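The hanger problem

I run the linen and garment room for a group of care homes and small hotels in and near Ulham. We wash, dry, press, fold and hang. I have done it for 16 years, and in that time I have been told at least once a year that a machine is coming which will do my job. I would like to say where I think things stand, as someone who would buy the machine if it worked.

A lot of my work is already done by machines and I am glad of it. The washers weigh their own loads and dose their own soap. The dryers stop when the load is dry. We have a flatwork ironer that takes a damp sheet at one end and gives it back pressed at the other, and since June we have had a Başaran folder behind it that folds the sheet as well. On a good day the pair of them get through 2000 pieces. I would not go back to doing that by hand and neither would anyone who works with me.

But look at what those machines have in common. A sheet is a rectangle. Every sheet is the same rectangle, and a person feeds it in by the corners. All the awkward part, finding the corners in a heap and pulling the thing straight, has been done before the machine is asked to do anything. We call the line automatic, and two people stand at it all day.

Now take the other half of the room, where the residents' own clothes are dealt with. Cardigans, nighties, shirts, the odd good dress for a birthday. These come out of the dryer in a heap and they have to end up on hangers, on the right rail, with the name label checked. No machine I have been offered does any of this. A salesman came over from Nulluswood with a brochure for something called the Skurnilach, which hangs shirts. I read it twice. It hangs shirts once a person has put the collar over a peg, done up the top button and fitted a hanger into a slot. I asked him who he thought was going to do that and he said an operator. I have operators. They can put the shirt on the hanger in the time it takes to put it on the peg.

People outside the trade tend to think the shirt is the hard part, and it is hard, but you do not have to get as far as the shirt. Start with the hanger. It is a thin, open thing with a curved wire at one end and sloping arms at the other. Lying flat it is hardly thicker than a pencil. Push it at one end and it swings round instead of moving away from you. Pick it up by the hook and the body swings. Pick it up by one arm and the hook points wherever it likes. My staff do not think about this, they get two fingertips under it and it is up, turned and in the collar. Ask a new starter to explain how they did it and they can't.

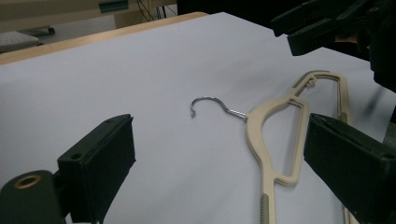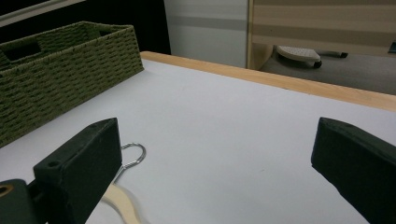

Hilary Pemble
Garment room manager, Ulham
January 2018

A pair of straight, blunt black fingers either side of a hanger is a fair picture of where we are. I have nothing against the fingers. For a box or a bottle they are probably just what is wanted. For a hanger flat on a table they have to come down at the right angle, close on something narrow, and hold on without letting it turn. Then it needs to go somewhere, in a basket say, and a hanger does not drop into a basket tidily. The hook catches on the rim. It catches on the handle holes. If there is another hanger in there already it will catch on that, and then you lift one and get three.

I raise the basket because it is the kind of chore that gets left out when people list what robots will do in the home. They say cooking, cleaning and ironing. They don't say putting the spare hangers away, though in any house with a wardrobe somebody does it, usually while doing something else. I think it makes a better test than cooking a meal. I would trust a maker more for showing me a machine that could clear a bed of hangers, ten times running, in a room it had not seen before, than for any amount of film of an arm stirring a saucepan.

The usual answer is that we should change the hanger. Make them all one shape and put a tab on them that a machine can get hold of. I can see why an engineer would like that. In a factory making one sort of shirt it would be sensible, and I dare say it is done. In my room the hangers come in with the clothes. We have wooden ones, plastic ones, wire ones from the dry cleaner's, padded satin ones that belonged to somebody's mother. I am not going to take a satin hanger off a woman of ninety so that a robot can have a tab. Homes are the same, only worse, and a household machine that needs the household replaced first will not sell many.

The other answer is that people make mistakes too. Certainly they do. We send a few things back on the wrong rail every week. But when one of my staff drops a hanger she knows she has dropped it, and picks it up, and the next one is not affected. The folder does not know. When a pillowcase went in with a sheet last summer it folded the two together, very neatly, and then jammed on the next four. The call-out and the part came to £2753. I am not complaining about the folder, which has earned its keep. My point is that noticing is most of the job, and it is the piece I have yet to see for sale.

So could a machine do this work one day? I expect so. I am not one of those who says a thing is impossible because it is fiddly. Hands are not magic. If enough patience goes into small dull tasks, and less into showing off, I think we will see something useful in laundries before we see it in kitchens, simply for the reason that we have the same table, the same light and the same heap every morning. I would want it on hangers first. Sorting them, facing the hooks one way, loading the rail ready for the person doing the clothes. That would save each of my staff a good stretch of bending and reaching every shift, and their shoulders need it more than my budget does.

What I will not do is plan for it. We had a round of this two years ago, when the homes were told garment handling was about to be automated and that there was no need to replace a leaver. We did not replace her. The machine did not come, and the rest of the room carried her share for most of a winter — plus a backlog of winter coats. I have since had the post put back.

If you make these machines and you think I am out of date, bring one to Ulham. I will clear a table for it and tip out a bag of our hangers, all sorts, as they come. It can have the whole morning.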